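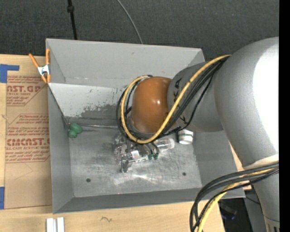 Bin station, Kurgate open day. Gripper down among the clear plastic items, orange clamp on the far left corner of the bin.

Last updated: June 12, 2024

Subject: Re: [cell-users] Kurgate open day, worth the drive?

Quick one before I lose my notes. Replies inline further down, general stuff first.

Went, stayed till they started stacking chairs. Yes, worth it if you do any kind of mixed bin work. If you only do palletizing I'd skip it, the palletizing part was a slide show and a very long video.

Kurgate had the whole back hall. Three stations running, plus a table from Mernau with grippers you could pick up and squeeze. Sturkard was supposed to bring their conveyor setup but it got held up in shipping, so a banner and a guy's laptop. Fine.

The bin station is the one people will ask about. Gray metal bin sitting on a wooden table, arm comes in from the side, reaches down and picks. Worn old bin, paint chipped on the inside, scuffs on the floor of it. I liked that. Most demos I've seen use a bin that came out of the box that morning, and then you get home and yours is all glare and scratches and nothing works the same. There's bright streaks coming off the metal right under the gripper, so they weren't hiding from reflections either.

Items: a mix. Clear crinkly plastic, a clear bottle sort of thing, a little white container with gray bands, something green and lumpy off in the back corner. The clear stuff is what I came for. We have been fighting clear packaging since last August and I wanted to see somebody else fight it.

Numbers — they ran a tally on a whiteboard, 124 attempts while I was in the hall, 117 good. Good meant picked and dropped in the right tray, no hand help. I asked what the misses were and was told mostly clear on clear, two items stuck together and lifted as one. Same as us. They let the thing retry, but a retry counted as a new attempt, which I thought was fair of them.

Cables. A lot of cable on the outside of that arm. Thick yellow one down over the forearm and looping round the wrist, black bundle along with it, another bundle hanging over the corner of the bin. I asked about snagging. Answer was that the path planner keeps the wrist inside a limited range so the loop doesn't pull tight, and that they replace the outer run on a schedule. Didn't get the schedule. Should of pushed.

The planner is the Tahiri package btw, version 3. They said version 2 would not hold the wrist limit near the walls and they had to fence it off by hand. If anyone on here is still on 2 that might explain some things.

> Sent to: cell-users
>
> Has anybody signed up for the open day at Kurgate? It's a long haul
> for us and my boss wants a reason in writing. Things I would
> want to know:
>
> Do they let you near the cells or is it all behind glass?

Near. Tape on the floor at the bin station and you could lean in between runs if you asked. The big cell had a proper fence and stayed shut.

> Is the bin fixed down or do they just set it there? Ours walks
> across the table every time the fingers touch a wall and then all
> the picks are off.

There's a spring clamp on the edge of theirs, orange handles, hardware store kind. I asked if that was really all of it and was told they re-check the bin position at the start of each run too, takes a few seconds. We bolted ours and never looked back, but if you swap bins a lot the clamp plus re-check sounds ok.

> Can you bring your own parts for them to try?

Yes but you have to tell them ahead. I didn't know that. Somebody else had a bag of small molded caps and got a slot after lunch. Did not see how it went, I was in the Mernau line.

> And does anybody talk price or is it "we'll be in touch"?

We'll be in touch.

Other bits, no order:

— Mernau fingers feel good, thin at the tip, pads swap with one screw. They had no spares to sell on the day.

— Parking is at the side, not the front. Signs wrong.

— Bring ear plugs if you plan to stand by the big cell. Compressor is right there.

— Safety talk at the start is mandatory, closed toe shoes, they turned one person around at the door.

— Slides are going to be sent out to everyone who put down an email. Havent seen them yet. Will forward when they land.

They want to run another one in August, date not set. I'd go again if the Sturkard conveyor shows up, and I'm bringing a box of our blister packs this time. If two or three of you want to share a van from the north side reply off list, not to everybody please, last time it was forty emails about a van.

Got to run, line's down again.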